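Kuvine Votes to Merge With Zarkow, Pending Agreement on Whose Name Goes First

KUVINE — Residents of this river town voted Wednesday to merge with neighboring Zarkow, ending a separation that dates to a quarrel over a bridge toll and that has since outlived both the toll and the bridge.

The measure passed by 22 votes. Turnout was 749, which the town clerk's office described as the highest for any local question on record, ahead of the vote on dog licenses.

Zarkow approved the merger in the spring by a wide margin and has been waiting since then with what its mayor calls patience. Its council passed three resolutions over the summer urging Kuvine to hurry up.

Under the plan, the two towns will share one council, one police department and one snowplow contract starting in December. Kuvine will close its town hall, a building with a handsome clock that has been stopped at twenty past four for as long as most voters can remember. Zarkow's hall will stay open. Its clock runs, though Kuvine's side made a point during the campaign of noting that it runs fast.

The new town does not have a name. The agreement says it will be called "a combination of the existing names, in an order to be determined," and gives a joint panel until the end of the winter to determine it. The panel has met twice. Minutes from the first meeting show that members spent most of the evening on where to hold the second.

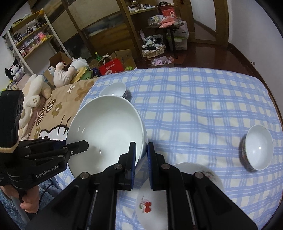 Supporters of the merger ran mostly on money. The regional government has promised to take over 266 miles of rural road maintenance if the towns combine, and to pay for a new water main along the valley. Neither offer was available to the towns separately, a condition that opponents called blackmail and supporters called a condition.

Opponents ran mostly on Zarkow. A flyer mailed to every household in the final week listed grievances going back several generations, among them a disputed hayfield, a band that failed to show up for a wedding, and the redrawing of a school district in Zarkow's favor. The flyer was unsigned but used the same typeface as the parish newsletter.

In Strebel, the hamlet that sits between the two towns and has belonged to each of them at different times, the result was greeted calmly. Strebel went heavily for the merger. A shopkeeper there said it would be a relief to stop changing the sign. She asked not to be named, explaining that half her customers were from Kuvine.

The losing side has not entirely given up. A lawyer for the opposition said Thursday that it would ask for a recount, citing a ballot box that arrived from the upper valley an hour late and with its lid taped on. Election officials said the tape was theirs. The box has a bad hinge, they added, and money to repair it was struck from the budget two years in a row by a council on which several of the complainants sat.

A recount petition needs 800 signatures, more than the number of people who voted. The lawyer acknowledged that this was a difficulty.

The regional capital, Postell, welcomed the outcome in a two-paragraph statement that called it "a historic step toward modern local government" and misspelled Kuvine. A corrected version went out in the evening. It put Zarkow first, and by nightfall Kuvine's mayor had sent a letter of protest.

He was otherwise gracious. Speaking to reporters on the steps of the hall he will shortly have to vacate, he said the people had decided and he would respect their decision. He said he had not made up his mind about running for a seat on the combined council. Campaign posters with his face on them were already up along the Strebel road, and they left a blank space where the name of the town will go.

The joint panel meets again next month, in Strebel, after both towns objected to the alternatives.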